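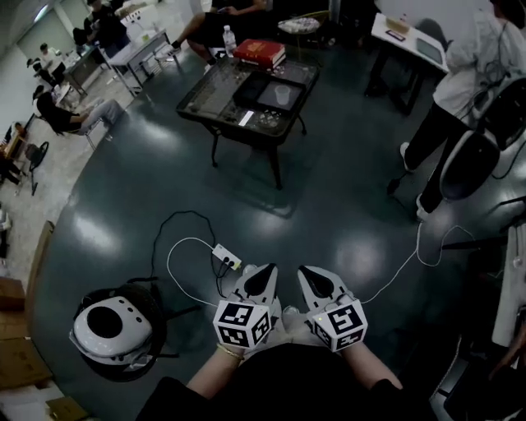 **Gopinath Shenoy**, Research Engineer, Relside

**Figure 3.** Paired hand-held grippers of the Hulik kit, with marker cubes mounted above the hands. The low glass-topped table holds the tray and cup.

## 4. Evaluation of the hand-held kit

### 4.1 Equipment

The Hulik kit is sold as a pair of hand-held grippers with a headset, a charging lead for each unit and a licence for the Aitken recording software. We bought one kit at list price and received no support from the supplier beyond the standard help desk. The version tested was the one shipped in November, and the firmware was held fixed for the whole study.

Each gripper has a white-and-grey plastic body and black, pointed finger pads (Figure 3). A white cube with printed fiducial patterns is fixed to the body, and its pose is found from whichever faces are in view. Finger opening is read from an encoder in the trigger and logged at 200 Hz. The two streams are joined afterwards by Aitken, which writes one file per episode.

The supplier states that the cubes can be tracked with up to two faces hidden. We did not test this claim on its own, but lost poses were logged throughout and are reported in Section 4.4.

### 4.2 Task and layout

The main task was a table reset. The operator approaches a low table, moves a cup and a tray to set places, and clears small items from the surface. A table with a glass top was chosen on purpose. Clear objects on glass are a known weak point for wrist-mounted depth sensing, and we wished to know whether marker-based hand poses would remain usable when the objects themselves were hard to see.

The table stood on a dark green floor area in a shared room. Other people went on with their own work during recording, and no screens were put up. Earlier reviews of similar kits, including our own of the Pretix unit, used a closed booth with even lighting. Results from a booth tend to flatter the tracker, and the numbers below should not be compared directly with those.

Cables were left as they fell during normal use. Operators were asked to stop an episode only if a cable caught on furniture or on the other hand.

### 4.3 Procedure

Operators were given the printed quick-start sheet and ten minutes of free practice. Calibration followed the supplier's routine: both grippers are held side by side, pointing forward, until the software accepts the offset between the cubes. This was repeated at the start of every block. An episode began with a trigger press on the right unit and ended with a double press.

We recorded 3763 episodes in total. Of these, 506 were removed before analysis. The reasons for removal were, in order of frequency: lost pose on one or both hands for longer than half a second, a missed start signal, and operator error. A further 194 episodes were kept but marked, as the hand pose was sound while the finger opening showed a step that did not match the video. We traced most of these to trigger slack in the left unit.

One block, recorded on a Saturday, was affected by a change in the room lighting partway through. It has been kept in the totals. Leaving it out does not alter the order of the failure causes.

### 4.4 Results

Tracking was steady for reaching and carrying. Pose loss was concentrated in two parts of the task: the moment at which the hands cross, and low reaches under the near edge of the table. In the first case one cube hides the other. In the second, the operator's forearm covers the upper faces. Both are consequences of placing the cube above the hand, and neither was reduced by slower movement.

The narrow finger pads were well suited to small items and poorly suited to the tray. Operators tended to pinch the rim and tilt the tray slightly before lifting, a habit that carries over into the recorded data and would be copied by any policy trained on it. Wider pads are offered as an extra. We did not buy them.

Comfort was rated after each block on a five-point scale. Scores fell with session length, and the comments mention the wrist more often than the fingers. The weight sits forward of the grip, and the cube adds to this.

Aitken was dependable in recording and slow in export. It also discards the raw cube detections once an episode has been written, so a poor pose cannot be solved again later with better settings. For a product aimed at research users this is the most serious fault we found — more so than the pose loss itself, which can at least be filtered.

### 4.5 Cost of use

Set-up time fell quickly with practice, and calibration soon became a minor part of each block. Sorting the rejected episodes took longer than recording them. The software flags lost poses but does not rank them, and each flagged file had to be opened by hand. The supplier has told us that batch review is planned, without giving a release date.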